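Ladow > Opinion > House and Home

Print this page | E-mail this to a friend

Leave the Flowers on the Table

By Noemi Gatti

My aunt kept a dining table that seated eight and never seated anyone, because it was always being kept clear for company. We ate at a counter in the kitchen, four of us on three stools, and looked through the doorway at all that shining wood. I have been suspicious of clear tables ever since.

The current advice on tidying goes the other way. Every surface is supposed to be emptied at the end of the day. Manuela Benedetti made the case in this section in February, and she made it well. A table with things on it, she wrote, is a table you have to clean before you can use. She puts hers back to bare every night before bed and says it takes her 2 minutes. I believe her. I also think she is solving a problem most of us don't have.

A work table should have some things that stay and some things that move. The ones that stay tell you the table is looked after. The ones that move are the job. Trouble comes when the two get mixed up and nobody can say whether the scissors live there or were left there.

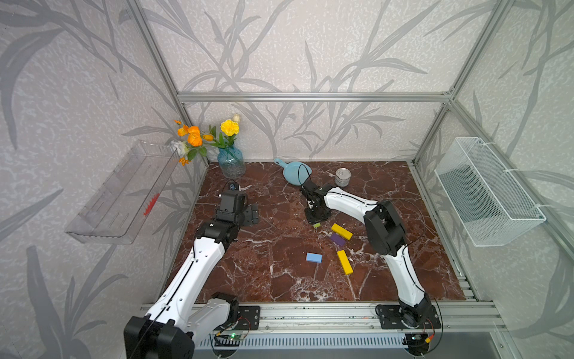 Flowers at the back, blocks at the front, and a basket on the wall.

I like this table. The vase is toward the corner, where it has a wall behind it, and the orange and yellow flowers get to be the brightest thing back there. The blue scoop and the little can are back from the front as well. The blocks have the part of the table that's easiest to reach. A tray and a wire basket hang on the walls, one on each side, so small things have somewhere to go that isn't the tabletop.

The basket is held up with cable ties. Some readers will wince at that. I think cable ties are fine. If you find out in a month that the basket should be a hand lower, you snip them and start over, and all you have lost is the cable ties. I once paid a man to put up a Hamada shelf with proper anchors, 60 dollars for the visit, and it was in the wrong place for eleven years.

Manuela's answer to all this, when I put it to her, was that a vase is a spill waiting to happen. She has a point on a small table. On a narrow desk I wouldn't do it either. But if there is a back corner you can't comfortably work in anyway, you may as well put something good in it. A heavy vase will do better there than a light one, and a short bouquet will do better than a tall one. Change the water. That is all the upkeep I know of.

Then there is the matter of what to do with the things that move. Ezequiel Espinoza, who taught kindergarten down the street from me for most of his working life, had his classes line blocks up before they went in the bin. He didn't care about the order of the colors. He wanted the children to see what they had before it disappeared into a container. I thought it was a waste of time until I tried it with my own sewing things and found two thimbles I had replaced.

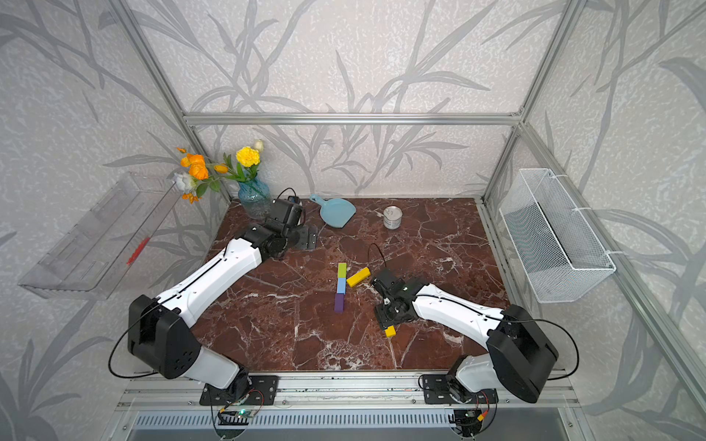
Green, light blue, purple, end to end. A yellow one is still off the table.

Three blocks in a line take up hardly any room, and I would call that table tidy even with the blocks still on it. You can see what there is. You can pick up any one of them without moving another. By the strict rule it fails, because the surface isn't bare, and that is where I think the strict rule goes wrong. It measures how much is showing. I would sooner measure how long it takes to start.

I will say something for the other side. A dark tabletop with pale veins, like the marble one here, is handsome enough that covering it seems a shame, and I understand wanting to look at it. A busy wall adds to the case. With leaves printed on three sides of you, too many objects would be hard on the eyes. A few plain, solid-colored ones are all right.

Áine Ó Dubhghaill wrote in after Manuela's piece to say that she clears her table nightly and has to set out the same eleven things every morning. She wanted to know what she was doing wrong. My answer is that she should leave the eleven things alone. Wipe around them, and lift them once a week to wipe underneath. Push the ones she uses least to the back — and if there is a corner left over, she might put some flowers in it.

Noemi Gatti writes about houses and the things in them. Replies to this column may be edited for length.

Contact the Opinion desk | Copyright Ladow, all rights reserved | Back to top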